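Home | Body Bits | Animals | Space | Ask Noemi | Grown-ups

Filed under: Body Bits, Skin and Bones

Last updated: August

How does your skin fix itself?

by Noemi Bianchini

When I was little I fell off my bike at the bottom of the big hill in Dosholm, right in front of the bakery, and took a chunk out of my knee. I remember two things about it. One is that the baker gave me a bun. The other is that I spent the next few weeks staring at my knee, because it kept changing colour and I wanted to know who was in there doing all the work!

So let's talk about that. We'll start with a nice ordinary scrape, the kind you get from gravel or a school oval or your brother.

First, the leak

Your skin is a bag that keeps your insides in and the outside out. When you tear a hole in it, you also tear some tiny blood vessels, which are the little tubes that blood travels through. So you bleed. It looks dreadful, but a bit of blood is quite handy because it rinses some of the dirt out.

Then your body gets on with plugging the hole. The tubes squeeze themselves narrower, a bit like when you pinch a garden hose. Floating along in your blood there are teeny sticky pieces called platelets (say it PLATE-lets). Most of the time they just drift about minding their own business. When they bump into a torn bit of tube they go all spiky and clingy, grab the edges, and grab each other. Pretty soon there's a big clump of them blocking the gap.

A clump is a bit wobbly on its own, so your blood makes threads as well. They're made of stuff called fibrin, and they criss-cross over the clump like a fishing net. Red blood cells get tangled up in the net, and now you have a clot. When the top of the clot dries out it turns into a scab.

Please don't pick it

I know. I KNOW. I picked mine, and I have a shiny little mark on my knee to this day. The scab is a lid. Underneath it the new skin is soft and thin and not ready for visitors. If you pull the lid off early you often tear the new skin as well, and then the platelets have to come back and start again.

Why does it go red and puffy?

A boy called in to my radio spot in Stultport once and asked if his elbow was angry with him. What a good question! It does look cross, doesn't it? What's going on is that the tubes near the cut have opened up wide again to let more blood through, and some watery stuff leaks out into the space around them. That makes the skin warm, pink and a bit fat.

All that extra blood is carrying helpers. They're white blood cells, and there are a few kinds. Some of them gobble germs whole. Some of them come a bit later and are more like cleaners, eating up dead cells and crumbs of dirt and anything else that shouldn't be there. (If you've ever seen yellowy pus, it's mostly used-up white blood cells and dead germs. Disgusting. I love it.)

A little bit of redness is normal. If it keeps spreading, or gets hotter and sorer every day, or you feel sick, that could be an infection, and you should show a grown-up straight away.

Time to build

Once the mess is cleared up, builder cells crawl in. Their proper name is fibroblasts, which sounds like a cereal. They make a strong, stretchy material called collagen, and they lay it down in the hole like somebody filling a ditch with rope. At the same time new blood tubes sprout in from the sides to bring food for the builders. At this stage the wound can look bumpy and bright, because it's so full of tiny new tubes.

Meanwhile the skin cells at the edges start to creep towards each other. They slide in from all sides, under the scab, over the top of the new stuff, until they meet in the middle. When they touch, they stop. Isn't that clever? Each one can feel that it has a neighbour now, so it stays put. The scab has nothing left to hold on to and drops off, usually in the bath or in your sock.

When the gap is too big

Skin cells are good at creeping, but they're slow. If a cut is long, or deep, or the edges are gaping open like a mouth, they'd have a terribly long way to go. Germs could get in while you waited, and you'd end up with a wide scar. This is when a doctor or nurse might pull the edges together for you with strips, special glue or stitches.

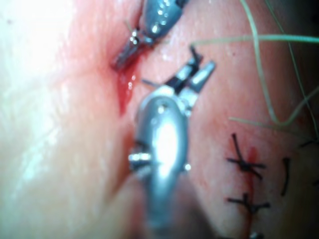
Stitches are a very old idea, and people were sewing up wounds thousands of years before anyone had heard of a platelet. I found a dusty book about it in the library at Clevanham with 1489 pages, and I did not read all of them. The basic job is still the same now: bring the two sides close and hold them there, so the cells only have a little way to travel. You can see a row of stitches over on the right, in the pink tissue, and the dark pointy jaws at the top are the tip of a surgical instrument pressing down into a groove. Big stitches or small ones, the thread doesn't do any healing itself. It just holds everything still while your own cells get on with it.

Some stitches are made of thread that your body slowly breaks down, so they go away without anybody touching them. Others have to be snipped and pulled out. My cousin had hers out at the clinic in Mazza and said it felt like someone tugging a hair. She was only in the chair for 2 minutes, and she'd worried about it all week, poor thing.

What about scars?

Your new collagen gets put down in a hurry, so it's not woven as neatly as the old skin. That's all a scar is, a patch done quickly. Your body keeps tidying it for months, sometimes more than a year, swapping the messy bits for stronger bits. Scars often start out pink or dark and a bit raised, then get flatter and paler. They don't grow hair, and they don't sweat. They can burn easily in the sun too, so put a hat or sunscreen on them.

Try this at home

Get an old sock with a hole in it (ask first!). Lay it flat and pull the sides of the hole apart. Now imagine you're a skin cell trying to get from one side to the other. Next, pinch the sides together and hold them with two pegs. See how short the trip is now? If you can sew, try closing it with big loopy stitches, then undo them and try tiny close ones. Which way lets the hole gape more when you wiggle your toes in it?

Your letters

Last time I asked for your best scab stories and about 300 of you wrote in, which is a LOT of scabs. My favourite was from a girl whose grandpa is 58 and still has a mark on his chin from a swing. She measured it against her little fingernail and it was exactly the same length.

Next time I want to hear about hiccups. How long did yours last, and what did your family make you do to stop them? Ask a grown-up to help you send it in.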